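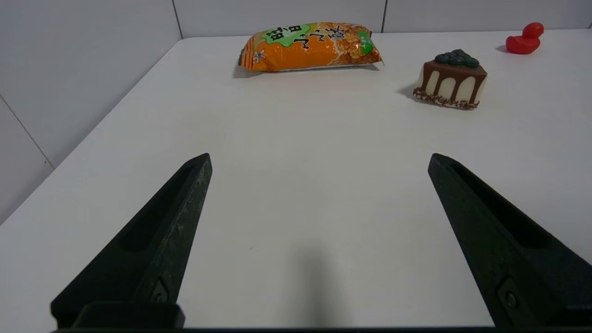 Siriporn Chaiyaporn wrote that she would never again sign an order for a robot arm before someone had asked what the fingers are for. Her remark came in after the first version of this page, and we moved it to the top, for it is the question most buyers leave to the end.

Buying a tabletop picking cell: frequently asked questions

Last updated 2023-01-04

We receive many letters from small packing rooms, schools and shops that want to buy their first arm and do not know how to plan the money. These answers come from our own purchases at Zoromdale and from buyers who allowed us to use their notes. We do not give prices of suppliers, as they change too often and depend on the country.

Where should I start, with the arm or with the objects?

With the objects. Make a list of everything the arm must pick in the first year, then buy or borrow one piece of each. Put soft things on the list together with hard ones. A crinkled snack bag, a small glossy toy and a piece with a delicate top ask for different things from the same pair of fingers. If you send the supplier only the easy objects, the offer will be correct for the easy objects, and the rest will come later as extra cost.

How wide must the gripper open?

Measure the widest object in the direction you want to hold it, and add some space on both sides for position error. A long bag can often be held across its short side, so the length is less important than people think. Ask the supplier for the opening with fingers mounted. The catalog sometimes gives the stroke of the bare gripper, and after mounting you may have more or less.

Do fingers need their own line in the budget?

Yes. We count them as wearing parts. Scuffs on the edges are normal and no reason to change them, but a worn inner face will let smooth objects slip. Check two things in the offer: whether fingers are sold as pairs, and whether they can be changed with ordinary screws. At Zoromdale we order 3 spare pairs with every arm. Mayuree Wattanapong from Jastum orders only one and has not run out yet, so this depends very much on your objects.

Do I need one camera or two?

For work on an open table we plan two, one at the wrist and one from higher up. The wrist camera is good for the last part of the approach, and the higher camera is good for knowing what is on the table at all. If the money is enough for only one, please ask the supplier for a trial with your own objects before you decide which. Remember to count mounts and cables. In our first budget we had the cameras and had forgotten both.

What kind of table should I buy?

A plain one, heavy enough that it does not move when the arm stops quickly. We use white with a smooth matte surface. A shiny surface gives reflections, and then you spend days on lighting. Buy the table bigger than the reach of the arm on at least one side, so that a person can put objects down without leaning over the working area.

Is it allowed to use toys and household things for the acceptance test?

It is allowed if you write it in the contract. We like mixed objects, for a supplier cannot prepare a special finger for each of them. Something with wheels is useful in the set, as it can roll when it is touched. Put also one basket or other container and something round.
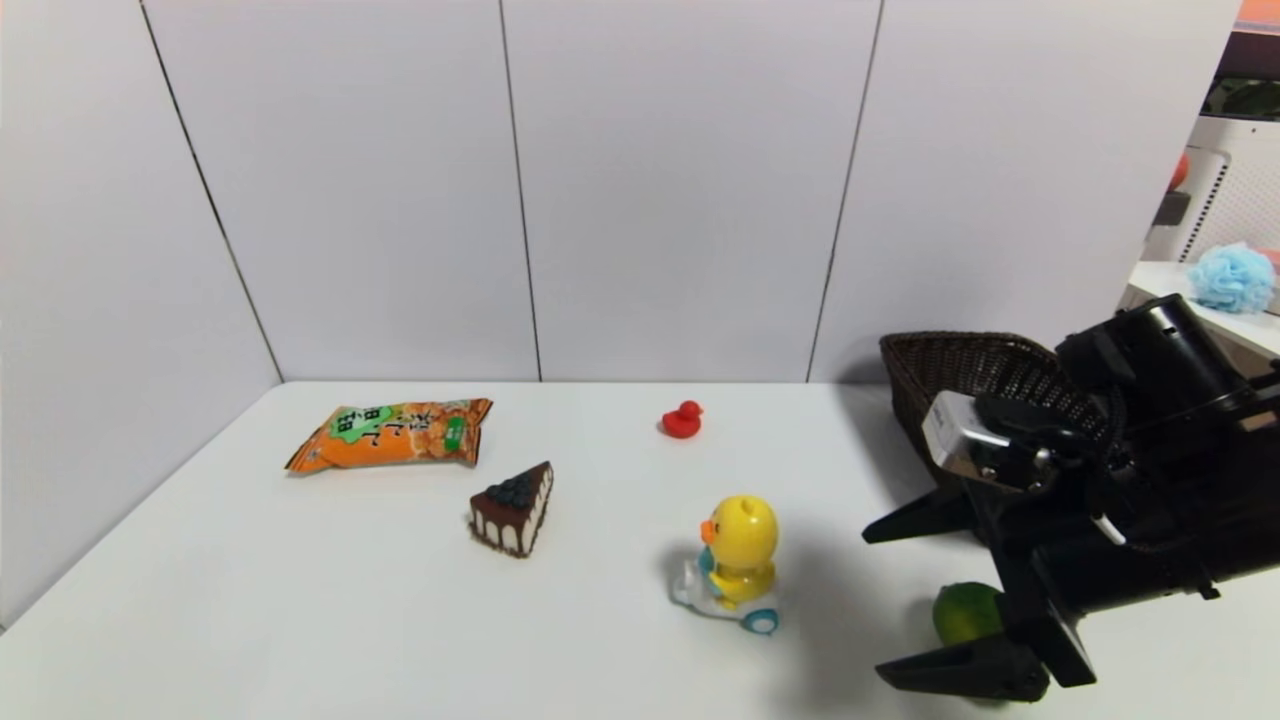 Photo: Zoromdale equipment desk. May be reprinted with credit.

When you plan the area, do not think only of empty table. A basket near the back takes space from the arm, and so do the objects in the foreground. We ask the supplier to mark the reach on a drawing with the container in its real place. In one offer we received, the arm could reach the container only if everything in front of it was removed first, and this was not written in any line of the text.

How many test picks are enough before I pay the last part?

We ask for 80 picks with the mixed set, in an order we choose on the day, and we write down every failure with its object. Titilayo Ajayi asks for 277, which was the number of order lines in her shop in April, and she says the supplier found this easier to accept than a round number. What matters more is that both sides agree before the delivery what a failure is. Does it count if the object is picked but put down on its side? Does it count if a person moved it a little?

How much should I keep back for things I did not plan?

We keep roughly 20 percent of the hardware price. It usually goes to cables, a second power supply, better lamps, transport boxes and the day of an electrician. If nothing is used by the end of the year, we buy fingers.

Is a used arm a good idea?

Sometimes. Helmut Rathjen at Bidwood bought a used one and was satisfied with the mechanics, but the controller could not run the newer gripper software, and the new controller took away most of what he had saved. Before you buy used, ask for the software version, the date of the last service, and a written confirmation that the gripper you want will work with it.

Should I rent first?

If you cannot yet write the object list, yes. Choose a short rental and agree in advance how much of the rent is taken from the purchase price. Some suppliers take off all of it and others nothing, and they will not always mention it first.

What do people forget most often?

Training hours for the second person. In the usual plan one person learns the machine, and when this person is away the cell stands still. Next after this comes storage. The test objects need a box with a label, or in half a year they will be spread over the building and you cannot repeat your test.

Can you check my plan?

We can read it and give comments, without any guarantee. Send the object list, a drawing of the table with measurements and the offer with prices removed to Uthai Ruangrit at the equipment desk. Buyers from the Saithong group should write to their own purchasing office first.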